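Robots still learning to tidy up, slowly

The household robot has been just a few years away for quite a while now, and on Tuesday a small automation firm called Clendero put out fresh numbers on how the wait is going. Its two-armed tabletop setup was given 361 tries at a chore most parents could do half asleep: pick up toys, put them in a container. It finished 170 of them without help.

The rest ended in dropped blocks, long pauses and, in 3 cases, a container on the floor.

"I would not let it near my kitchen," said Ngan-ling Yang, who runs the trials. "I would maybe let it near my kid's bedroom -- the standards are lower there."

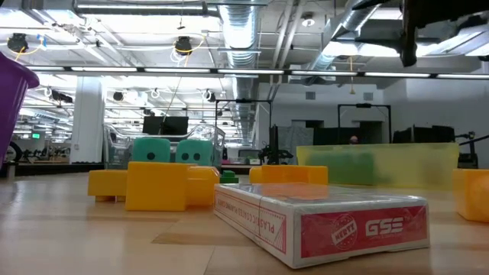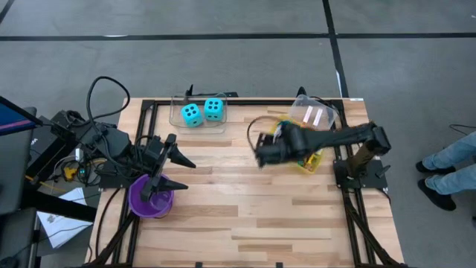 Dice, containers and robot arms at the tabletop work area.

Can a robot clear up a playroom yet?
Some of it, given plenty of time and a person close by to step in. Soft, chunky toys go fairly well, while thin or slippery things are still a struggle.

Shop-floor work is moving a little faster, mainly because shelves hold still. Parts supplier Ukex has had a single arm sorting returns since March, and says it now needs rescuing four times a shift, down from a figure the company would prefer not to share.

Clendero plans to try laundry next. Yang has asked for socks to be left out of the first round.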